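Lutari Nights

Lutari Nights is a celebrity gossip and entertainment news site published in English. It covers the private lives of television and film actors, with most of its pages given over to relationships, breakups, weddings and casting rumors. The site began as a weekly email newsletter and moved to the web in its second year. It is owned by Plenar, a small publisher that also runs a recipe site and a page of daily horoscopes.

History

The newsletter was started by two former copy editors at a television listings magazine. It was sent on the evening the soap opera Skustow went out and was at first made up entirely of news about that show's cast. The first issue had 37 subscribers. Readers passed it on to friends, and by the end of the first season the list had grown to 1461 names.

The web version opened on 5th May with a front page, a search box and an archive of past newsletters. The archive was dropped during a later redesign and has been only partly restored. Many early items now survive as quotations on fan forums, often without their original headlines.

Plenar bought the site in October of its third year. The price was not made public. The founders stayed for one more season and then left to work in radio. Under the new owner the number of items rose sharply, and coverage widened to include reality television, pop singers and award shows. The email newsletter was kept but became a list of links.

Content and style

Items are short, usually under 250 words, and carry long headlines that tend to give away the whole story. A typical item opens with a question, repeats what other outlets have reported, and closes by asking readers what they think. Unnamed sources are common. The site's style guide, part of which was posted by a former staff writer, lists the terms "insider," "pal" and "source close to the couple" and asks writers not to use the same one twice in an item.

Longer pieces appear on weekends. These include timelines of well-known romances, lists of co-stars who dated, and a recurring feature called "Where Did They Go?" about actors who have left long-running shows. The feature has outlived several redesigns and is the only part of the site that still carries bylines.

Recaps of Skustow continued after the sale, though they were cut from two pages to one. The show's fans made up a large share of the early audience and objected to the change. A separate recap page run by readers opened soon after and was later folded back into the main site.

The Laryea wedding story

The best-known item published by Lutari Nights concerned the Laryea, a hotel used for outdoor filming on Skustow. The site reported that two of the show's leads had married there in secret between takes. The report was picked up by other gossip pages within hours. It was based on a photo of a cake and on a booking under one actor's last name.

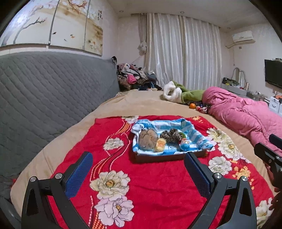
A reader posting as skustowfan1842 wrote under the item that the cake was from the season finale, that anyone who had watched to the end would know it, and that the two leads had not even been in the same episode that month. The comment drew more replies than the item itself. The site changed the headline the next morning to add a question mark, and removed the text two days later. A short correction said that the booking had been for a family birthday.

The matter led to a change in how items were checked. Writers were told to get a second source for any report of a marriage, pregnancy or divorce. Reports of breakups were left out of the rule – a gap that critics of the site have pointed to several times, as breakups make up the largest group of its stories.

Reception

Opinion of Lutari Nights is mixed. Fans of Skustow have praised its early recaps for their detail and dry tone. Other entertainment writers have complained that it rewrites their work and puts the link to the original at the very bottom of the page. The site has also been faulted for reporting the same breakup more than once, in one case three times in a single season, with a different reason given each time.

Comments are open on all items and are lightly moderated. Regular commenters often supply air dates and episode titles missing from the items, and the staff have used these to make corrections – usually without a note to say so.

See also

Skustow (television series)
Plenar
List of entertainment news sites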